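件名: Re: [lab-equip] 来年度のハンド更新とシミュレーション環境の予算について
差出人: Laine Jõgi
日付: 2018年5月11日

ヨギです。返信が遅くなりました。見積書を三回読み直していたら一週間が消えました。三回とも金額は同じでした。

> 設備係です。
> 来年度の機器購入について、希望を取りまとめています。
> 現時点で出ているのは次の三件です。
>
> (1) Vilusitz の二指ハンド 2台 938千円
> (2) Bokenberg の力覚センサ 1台 466千円
> (3) 計算機の増設(シミュレーション用) 313千円
>
> 枠に収まるのはどれか二件までです。優先順位と、
> その理由を添えてお返事ください。
> 「全部必要」という回答は昨年すでに5通いただいて
> おりますので、今回はご遠慮ください。

昨年の5通のうち1通は私です。反省はしています。全部必要だという考えは変わっていませんが、今回は書きません。

結論から書きます。(3)、次に(1)の順でお願いします。(2)は見送りで構いません。

まず(3)です。計算機の増設というのは、申請書に書くといちばん地味に見えます。見学者に見せても「箱ですね」としか言われません。ただ、今のうちの把持の検討はほとんどこの箱の中でやっていて、夕方になると順番待ちの列ができます。先週は私のジョブの前に修論組が並び、その前になぜか昨年度卒業した人のジョブが残っていました。本人に連絡したら、まだ回っていたんですかと喜んでいました。喜ばないでほしい。

実機が届くまで待つ、という案が前回の打合せで出ましたが、これには反対です。Vilusitz の納期は発注から四か月とのことなので、いま決めても届くのは9月です。それまでに指の形と部品の相性をシミュレーション側で絞っておけば、届いた日から使えます。絞らずに待つと、届いた日から悩みはじめます。前回のハンドのときがそうで、箱を開けてから爪先の形を議論し、冬になりました。

次に(1)ですが、2台は要りません。1台でいいです。先方の見積は2台セットの値段になっていて、1台にすると単価が上がるそうです。半額になると思って電話した私が甘かったです。Heywood にも同等品があるので相見積を依頼しました。まだ返事はありません。催促のメールには自動返信が来て、展示会で不在だそうです。売る気はあるのだと思います。

保守契約については、Vilusitz の見積の三枚目、小さい字のところを見てください。初年度は込み、二年目から別料金です。去年の Grurnum 架台のときに同じことで痛い目に遭っているので、今回は二年目以降の金額も先に出してもらってから決裁に回すのがよいと思います。あの架台はいまも立派に立っています。保守契約が切れているので、立っている以外のことは誰も頼めませんが。

(2)の力覚センサは、良いものだとは思います。ただ、現行のものが壊れていないのに買い替える理由を、私は三行以上書けませんでした。Bokenberg の営業さんの資料には十二ページ書いてありましたが、そのうち七ページは沿革でした。

シミュレーションで今どんなことをやっているのか、という質問が前回事務室からも出ていたので、一枚貼っておきます。

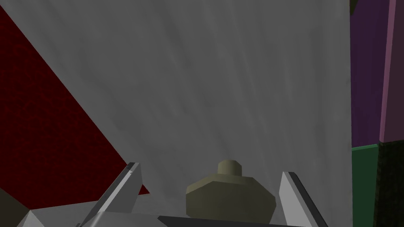

図1 シミュレーション環境、開いた二指の間にあるオリーブグリーンのつまみ状の部品

この手の角ばった部品は、爪先が面に当たるか角に当たるかで話が変わってきます。指の角度を少しずつ変えて条件を振るので、一条件が軽くても全体ではそれなりの時間になります。形を変えればまた最初からです。色については趣味が悪いというご意見を複数いただいていますが、配色の改善に予算はかかりませんので、本件とは別に承ります。

ということで、私の希望をまとめると

・計算機の増設 そのまま
・二指ハンド 1台に変更のうえ再見積
・力覚センサ 来年度は見送り

です。再見積の数字が出たらこのスレッドに流します。ハンドが1台でも高すぎるという話になった場合は、計算機だけ先に通してください。両方まとめて差し戻されるのがいちばん困ります。

あと、設置場所の電源容量をどなたか確認していただけますか。前回は買ってから調べて、半年間、電気ポットと交互に使うことになりました。ポットの側に譲る気配はありませんでした。

Laine Jõgi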